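Firmware

The Vilo handheld reached the repair bench on a Monday, in a padded envelope with no return slip. The work order gave the fault in two words: won't sleep.

The technician logged it as unit 371 and removed the back cover. Battery voltage was normal. The board was the second revision, made by Orkex, with the cellular module soldered where the first revision had carried a memory card slot. The module had never been enabled at retail. Vilo had announced a handheld game system that would also place calls, then shipped one that would not, and the module stayed on the board because removing it would have meant new tooling.

She connected the bench supply and watched the current draw. A sleeping Vilo should pull 2 milliamps. This one pulled 2 milliamps for eight minutes, rose sharply for five seconds, and settled again. She let it run through the cycle four times. The interval did not vary.

The obvious suspect was the power controller, so she replaced it. The draw did not change. She reflashed the system software from the service image, cleared the save memory, and disconnected the speaker, the screen and both control boards in turn. Every eight minutes the current rose.

By late afternoon only the cellular module was left. She put a probe on its data line and recorded one full wake period. The module was searching for a network. It sent a registration request on a band used by Hopkin, a carrier that had shut down its service before the handheld went on sale. Receiving no reply, it returned to sleep.

She wrote this up in the work order. Under "Cause" she entered: module active, origin of activation unknown. Under "Remedy" she entered: cut supply trace to module. She did not cut the trace. It was past six, and the knife was in the other drawer.

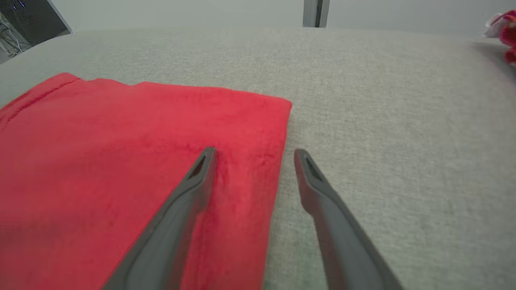 Red cloth on a light grey surface.

The unit stayed on the supply overnight with the logger attached. In the morning she scrolled through the record. The spikes were evenly spaced until 3:40, where one of them lasted 41 seconds instead of five.

She expanded the capture. The module had sent its request and received an answer. The answer was well formed. It carried the Hopkin network code, a time stamp that matched the logger's clock, and a temporary subscriber number. After that came a block of data addressed to the handheld, which the handheld had accepted and stored.

The block was small. She copied it to the bench computer and opened it in the service viewer, which identified it as a save file for Delletti, a puzzle game included with every Vilo. The file held a single record: level 8, complete, no moves wasted.

She had cleared the save memory herself the day before. She reconnected the screen and the control boards, loaded the file and started the game. It opened on level 9 and waited for input.

The shop's rules on customer units were clear. Test play was limited to what was needed to confirm function. She confirmed the directional pad, then the two action buttons — all responded correctly — and went on confirming them until the level was solved.

At the next interval the current rose. The module sent its request, and behind the request, this time, it sent the file.

She updated the work order. Under "Remedy" she deleted the line about the trace and entered: none required. Under "Status" the form offered only "Closed," "Awaiting parts" and "Awaiting customer." She read the list twice, chose the third, and set the handheld back on the supply.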